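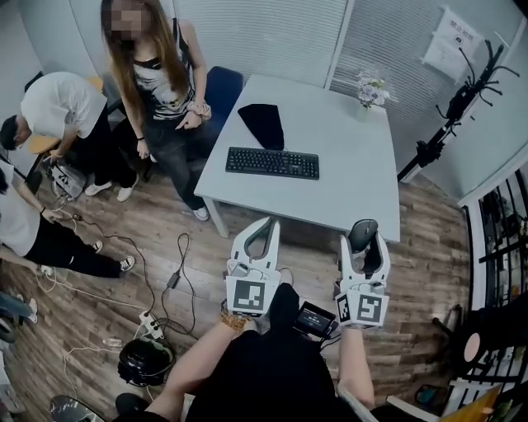

Mouse in the right-hand gripper, keyboard on the table.

Visitors' Day

My sister had won the tickets, if you can call them tickets, and then she got a cold, so it was me who caught the 696 out to Zeltlow with her letter folded in my pocket and a packet of mints for company. The letter said Donden would be "opening its doors to friends and neighbours". I was neither. I was a woman who'd been given an afternoon off from sorting her mother's house and would have gone to the opening of an envelope.

The bus drops you at Huvard Lane, by the tyre place, and after that you're on your own. I walked past the building twice. I'd been looking for something with a big glass front and a fountain, and it was a brown door next to another brown door. A young man in the hall gave me a sticker and asked me to write on it what I did for a living. I wrote "alterations". He read it upside down and said oh, brilliant, are you in construction? I said no, hems.

There were a good few of us by then, all holding paper cups. We were shown the Pirihi first, which is the robot, or two arms and a sort of post anyway. It lived in a room at the back and it was going to clear a desk for us. We stood against the wall. It went for a pencil, very slowly, the way my father used to go for the last biscuit when he thought we weren't looking. It got it, too! Everybody clapped. Then it went for the pot to put the pencil in and let go a hand's width too soon, and the pencil rolled under a cabinet, and the Pirihi carried on to the next thing as happy as you like. Somebody's little boy laughed so hard he had to be taken out.

"It's only as good as what it's been shown," said the woman leading us round. She had long brown hair and white trainers and I'd guess she'd said this sentence many times that day. "So this afternoon we'd like some of you to show it."

I did not put my hand up. I want that on record. I was adjusting my bracelet, which is amber-coloured beads and was my mother's and is slightly too big for me, and my arm was in the air for that reason, and she said lovely, thank you, and that was me volunteered.

They sat me down in another room, facing a square white table. It was warm in there with the blinds shut. A pair of lads in white tops were busy at the floor on my left with a whole nest of cables, black ones and white ones, muttering to each other, and I had the feeling you get at the dentist's when they start talking over your head in numbers. Then I was handed the grippers.

I'll say this for them, they looked better made than I'd expected. White, one for each hand, with two curved fingers on the end and a black-and-white pattern like a crossword gone wrong stuck on each. You squeeze and the fingers close. I squeezed. They closed. I had a little screen in my lap with wires coming out of it and small writing that I couldn't have read with my glasses on, never mind without.

"Just tidy the desk," she said. She'd gone round to stand behind the table with her hands clasped in front of her, like a teacher at a nativity. "However you'd do it at home."

On the desk there was a keyboard, a mouse, a bit of black cloth folded into a long point, and a small vase of flowers at the far corner, white and lilac.

Well. You try it. I've threaded needles for a living since I left school and I couldn't pick up a computer mouse. The first go I pushed it away from me. The second go I got it by one corner and it swung about and dropped with a clonk, and one of the lads looked up and then politely down again. I could feel my neck going red. It's like having somebody else's hands on the ends of your arms, somebody with very good intentions and no sense.

"Take your time," she said.

"It's all right for you," I said. "You're not being copied."

She laughed at that, a proper laugh, and unclasped her hands for a moment and clasped them again.

On the next go I stopped trying to be clever. I came at it from above and waited until I could see a finger either side, and squeezed, and up it came. I can't tell you how pleased I was. I sat there holding it out in front of me, and I'd have stayed like that if she hadn't said, "And where would you put it?"

That was when it went a bit wrong, or I did.

You see, I knew exactly where I'd put it. On the right, tucked in close to the keyboard, square to the edge. My mother was in offices for 30 years, and she could not leave a desk at night until everything on it was parallel. She did it at home as well. She did it to the cutlery in restaurants. I'd spent that whole week in her house with a roll of bin bags, and in her bureau drawer I'd found the pens lying side by side by side with their caps all pointing the same way, and I hadn't been able to put them in the bag. I'd shut the drawer again and done the bathroom.

And now I had my mouse in my white claw and her beads on my wrist, and I thought, if I do it her way, that's what the thing will learn. There'll be a machine in a back room on Huvard Lane that squares up a mouse because a shorthand typist liked it so.

"Are you okay?" the woman said.

"I'm thinking," I said.

I put it down on the right. It landed crooked. I nudged it with the side of the gripper, which I don't suppose you're meant to do, and nudged it again, and it came straight. Then I did the keyboard, which has to be done with both hands at once and is like carrying a tray up a ladder. I got one end to lift and the other end didn't. So I put it down and pushed instead, left, right, left, until the front edge was in line with the table.

"We usually just stack them to one side," she said, quite gently.

"I'm sure you do."

The cloth I left till last. Cloth I understand. It was folded in a way that offended me, I'm afraid, all off to a point, so I took hold of the tip and drew it back over itself, and turned it, and pressed it down with the flat of a finger. It took forever. It slid. I lost it and found it. By then a few of the others had drifted in from the corridor and were watching with their paper cups, and the lads had given up on whatever they were doing with the cables. When I'd finished it was a square, near enough, with the raw edge hidden underneath.

"Why did you turn it over?" one of the lads asked. He really wanted to know.

"So the edge doesn't show."

"But it's just a cloth."

"It's still got an edge," I said.

He wrote that down, or wrote something down.

I'd thought that would be it, but they wanted more. Apparently once is no use at all to a robot. I did it 10 times, with the woman messing up the table in between and apologising every time, and by the end I was quick, or quicker, and the mouse was going down square without any nudging. My arms ached right up into the shoulders. I never touched the flowers. On one of the goes she asked me about that, whether I'd forgotten them, and I said no, they're fine where they are, you'd not move the flowers.

Afterwards there was cake in the hall. The little boy was back, and he wanted to know if I was the robot. I said I was its teacher, and he looked at my hands for a while and went off to tell his mum.

The woman found me by the coats. She said it might be months before any of it made a difference, and it would be mixed in with hundreds of other people's goes, and honestly she couldn't say whether you'd ever be able to tell mine from theirs. I think she was worried I'd got my hopes up. I said that was all right. I asked her, if they had another one of these days, would it be the same desk? She said she expected so. The same desk or one very like it.

"I might come back and check its edges," I said.

"Please do," she said, and she gave me a tea towel with DONDEN on it, which I've since re-hemmed.

The bus was 4 minutes late and I had the top deck to myself. I rang my sister and she wanted to know what it was like, was it frightening, was it like the films. I told her it dropped a pencil. I told her about the boy. I didn't go into the rest of it, what with her cold.

I didn't go home, though. I stayed on as far as Mum's and let myself in, and I took the pens out of the bureau drawer, and tried them one after another on the back of the letter. Most of them still worked. I put those in my bag, caps all the one way, and had the kettle on before I remembered there wasn't any milk.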